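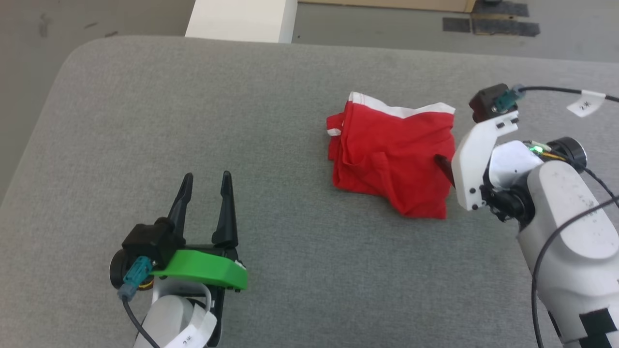
# The Long Way Up Halás

Six in the morning and Larasati Tarigan is already arguing with a shoelace. Left shoe. It has been re-tied four times since I got here and she isn't happy with it yet.

"Too tight on the climb, too loose coming down," she says. "You pick one and live with it."

She picks tight. Then we go.

Tarigan is a mountain runner, and for the last three seasons she has been the one to beat on the Halás course. 1590 meters of climbing, most of it in the first half. Roots, then rock, then a stretch of grass so steep that even the leaders put their hands down. The race comes around every September and the field is capped at 300 runners. Last year 260 started. 206 finished. The rest got pulled at the Gekis checkpoint or sat down somewhere above it and waited for a ride.

She won by under a minute. Hated it.

"I ran the top badly. I ran it scared."

What happened was fog. She came out of the trees with a good lead, lost the flags, stood still for what felt like forever, and heard somebody coming up behind her. After that she stopped racing the hill and raced the footsteps. Watch the finish and you'd think she was thrilled. She was mostly out of breath.

So this year, changes. More downhill, for a start. Her old coach had her climbing five mornings a week and jogging home on the road. Now it's three climbs, and she runs down the way she came up, fast, on tired legs. Two falls in the spring. One of them took most of the skin off her forearm and she shows me the mark with some pride.

The team changed too. She spent six years with Adus, the valley club, where she started as a teenager who mainly wanted to get out of swimming practice. Moved over to Novell last winter. It was not a popular move. Adus is small and people there drove her to races before she had a license, and a few of them took it hard. She talks about it carefully.

"They taught me all of it. I needed somebody to run behind, is all."

At Novell there are four women who can hang with her on a climb, and two who can drop her going down. That second part matters. First group session, she got left on the back side of the ridge and had to find the parking lot by herself. She came back the next day and asked if she could start last.

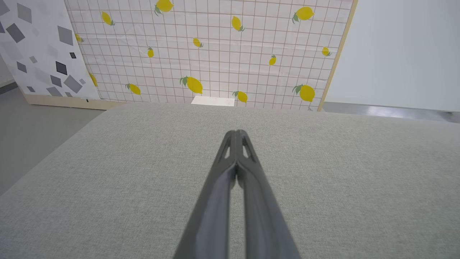
By half past seven we're at the Gekis turn, or she is, and I'm a few minutes back with my hands on my knees. She has eaten half a banana and is looking at the upper slope. From here the trail splits. Left is the old line, longer, gentler, with a spring you can drink from. Right is the race line. It goes up.

Everyone has a theory about the race line. Walk the first third and run the rest. Run the first third and survive the rest. Tarigan's theory is to count steps. Forty running, twenty walking, no looking at the top untill the grass ends. She did it that way the first time she won and not the last time, and she thinks that's where the minute went.

I ask about the course record. She makes a face. It's been standing for eleven years and she's been close once, on a cool day with the ground hard. You need the weather. You need someone next to you as well, and for two years there hasn't been anyone next to her until the fog.

This time there should be. Three of her own teamates are entered, and Adus is bringing a nineteen-year-old who won every junior race in the valley and apparently doesn't walk any of it. Tarigan has seen her train exactly once, from across a gully.

"She was going really well," she says. Then she folds up the banana peel, puts it in her pocket, checks the left shoe again, and takes the right-hand trail.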